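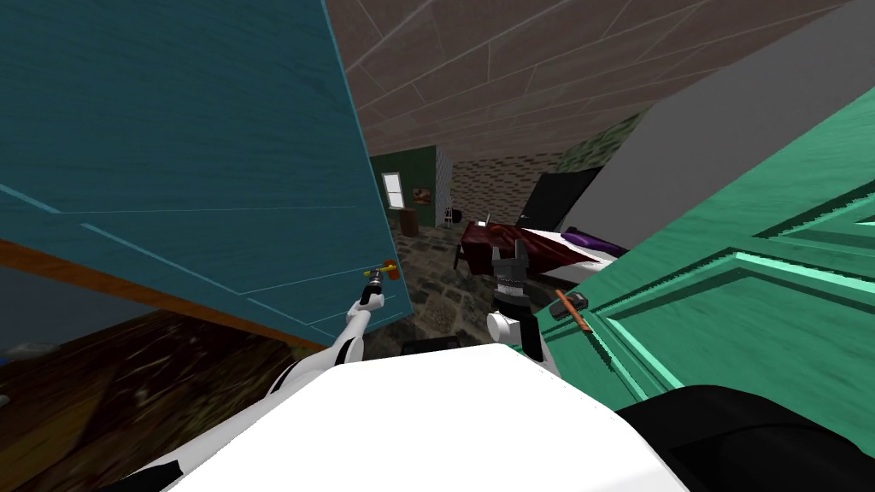

4. Surface finishes and the memory of a route

4.1 What the residents remembered

The interviews described in Section 3 were made with 51 residents of sheltered housing in Hillerham, Prorness and Grustham. Every resident was asked to explain, in his or her own words, the way from the main entrance to the door of the flat, as if to a visitor who comes for the first time. The interview took place in the resident's own living room, so that the corridor could not be seen during the explanation. We did not correct the residents when they made an error, and we did not ask about colours or materials before they mentioned these themselves.

The transcripts were divided into single statements. A statement is understood here as one piece of information which a visitor could use, for example "you go past the lift" or "it is the second turn". This gave over 400 statements in total. Of these, 196 referred to a surface, that is to the colour, the pattern or the material of a door, a wall, a floor or a ceiling. The other statements referred to turns, to distances, to numbers and signs, to furniture, or to other people ("ask in the office").

We had expected that signs would play a larger role. The housing providers in all three towns have spent money on new signs in the last years, and the staff spoke of them with some pride. The residents did mention them, but mostly in a negative way, for instance that the letters are too thin or that the arrow on the first floor points to the laundry and one must already know this. A resident in Grustham explained a route with four turns without a single sign, and used only the colours of the doors which she passed.

It must be said that the statements are not distributed equally. Some residents produced a long chain of details and others gave two or three sentences. The share of surface statements is therefore partly the work of a small group of talkative persons. When each resident is given the same weight, surfaces are still mentioned by the majority, and the order of the categories does not change, but the distance between surfaces and turns becomes smaller.
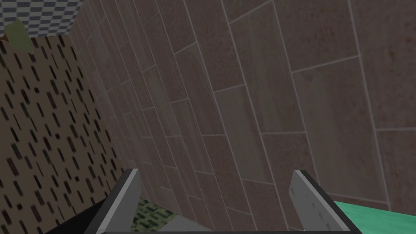
The walls of a corridor are usually chosen for other reasons than orientation. In the documents which we received from the Hillerham provider, the reasons given are cleaning, the resistance to trolleys and wheelchairs, and the price of repair. Orientation appears only once, in a note about the contrast between wall and floor. Nevertheless, residents use walls as a kind of background against which a place becomes familiar. The literature often treats a patterned wall as one single thing, "busy" or "not busy", and recommends the second. We find this too simple. In a surface of long tiles in dull reddish brown and olive, with staggered joints like brickwork, one smooth grey-olive tile can be noticed between the redder ones, although the pattern as a whole stays calm. Small differences of this kind were used by several residents as a private mark. One of them told us that he turns "after the odd one", and it took the interviewer some time to understand that he was speaking of a piece of wall.

Such private marks have a weakness. They work for the person who has discovered them, but they are difficult to pass on to somebody else. In the part of the interview where the resident was asked to imagine a visitor, some persons began with a private mark, stopped, and replaced it by something more public. The replacement was in most cases a door.

4.2 Doors as public marks

Doors were the surface most often named in all three towns. This is understandable. A door is large, it stands at the height of the eyes, it has a clear border, and its colour can be said in one word. It is also connected with an action. One opens it or goes past it, and so it has a natural place in the order of a route.

The residents of Usmani House in Hillerham live in a building where the doors were painted in several colours when it was opened. The present manager could not tell us who had chosen them or if there was a system. The residents had made systems of their own. On the ground floor the green doors were called "the garden side" by three persons, although one of these doors does not lead to the garden. On the upper floor two neighbours disagreed on whether a certain door was blue or green, and both had used it for years without any difficulty.

This last observation is of practical interest. Colours which lie between two common names, such as teal, mint or turquoise, produced more hesitation in the interviews than red, yellow or plain blue. The hesitation was only in the naming. When the residents later walked the route together with the interviewer, they went to the correct door without slowing down. We conclude carefully that an unusual colour may be good for recognising a place and less good for describing it, and that a provider has to decide which of the two is more important in a given position. At the entrance of a building, where visitors are guided by telephone, a colour with a simple name has an advantage. Deep inside the building it matters less. 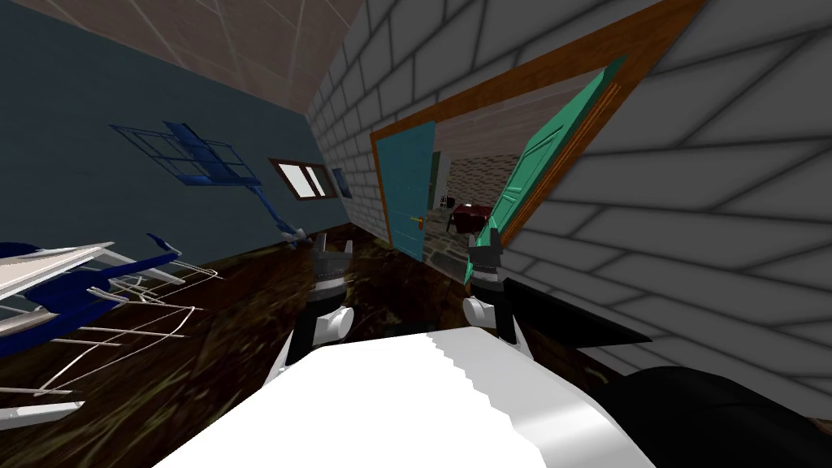 Figure 1. Rendered view of a doorway in a white brick wall: brown wooden frame, teal door and green door.

The combination of two neighbouring colours in the same opening, as in Figure 1, is a special case. In theory the two colours should be distinct enough to be named apart. In daily use the residents seem to remember such an opening as one place with two colours, and they then call it by the stronger one. We found no resident who confused two openings of this kind, but our material is small on this point and there were few such openings in the buildings.

The frame of the door deserves more attention than it normally receives. In Prorness the frames had been painted in the same tone as the wall during a renovation, and residents who had lived there before the work said that the corridor had become longer. It had of course the same length as before. A frame which is darker than the wall cuts the corridor into parts, and a corridor in parts can be remembered as a series. Several residents of Prorness now use the fire extinguishers for this purpose, and one uses the smell of the kitchen.

We also asked the residents to judge their own corridor on a scale with 5 steps, from "very easy to confuse" to "very easy to recognise". The judgements were more positive than the route explanations would suggest. This is known from other studies with older persons, where people judge the place they live in with a certain loyalty. We therefore use the scale only to compare corridors inside the same building, where the loyalty can be supposed to be equal. Inside the buildings, corridors with framed or coloured doors were judged as easier than corridors in which wall, frame and door had one tone.

4.3 Ceilings and floors

Ceilings were mentioned very rarely. The few statements concern lamps, and one concerns a water stain which was repaired in June, to the regret of the resident who had used it. Panels or tiles on the ceiling were never named, not even in the Grustham building where their size changes between the old and the new wing. The interviewer noticed this change on the first visit. It is possible that older persons look down more when they walk, and the walking aids which many of our participants use will increase this.

Floors were mentioned more often, and usually in connection with a fear. A dark strip at a doorway was described by some residents as a step or as a hole, which is in agreement with earlier work on contrast and falling. As a mark for orientation the floor was used mainly where the material changes, for example from carpet to a hard covering, and here the sound of the wheels was mentioned as well as the look. For persons with weak eyesight this may be the most reliable mark of all, and we regret that our interview guide had no question about sound.

4.4 Differences between the three towns

The share of surface statements was highest in Hillerham and lowest in Prorness. We are careful with this result. The buildings differ in age and in the number of floors, and the residents of Prorness had on average lived a shorter time in their flats. A person who has moved in recently depends more on signs and numbers, and changes to surfaces only after some months. Two residents described this change in clear words. In the first weeks they read the numbers, and afterwards they did not know any more which number their neighbour had.

Grustham lies between the other two, but the average hides a strong difference between its wings. The old wing has painted doors and visible brick, and there the explanations are full of surfaces. In the new wing the walls are plain, and the residents speak of turns, of the lift and of the plants which a neighbour puts on the window sill in the summer.
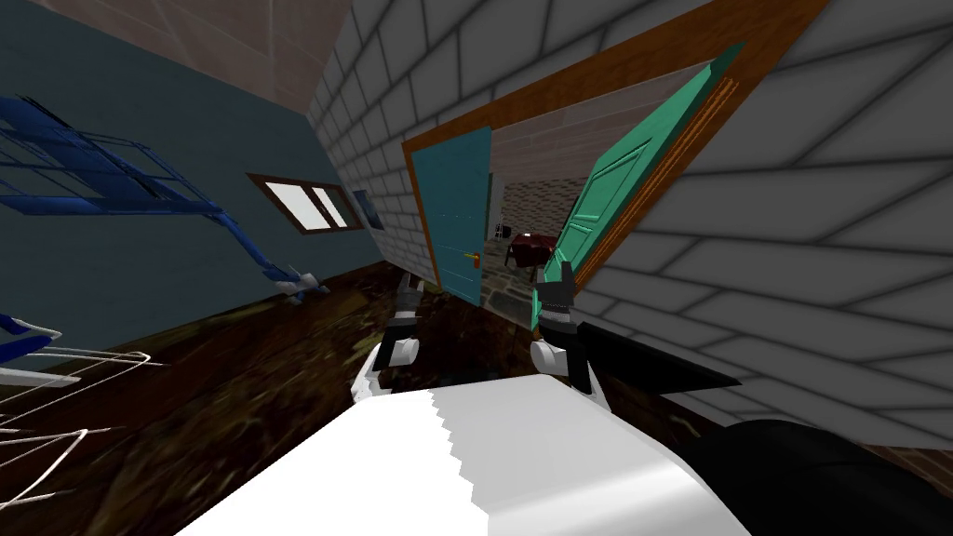
4.5 Limits of the material

All participants took part of their own will, and persons with severe problems of memory were not included. The results can therefore not be transferred to care homes without further work. The interviews were made by one person, which gives a uniform style but also a uniform error, if there is one. The division of the transcripts into statements was checked by a second reader for a part of the material, and the differences concerned mostly sentences in which a surface and a turn were named together ("left at the green one"). We decided to count these under surfaces. With the opposite decision the two categories would come close to each other in Prorness, while in Hillerham and in Grustham the order would remain the same.

We have further no information on how the visitors themselves understood the explanations. A second round of interviews, in which the recorded explanations are given to persons who do not know the building, is planned for Usmani House and for the old wing in Grustham.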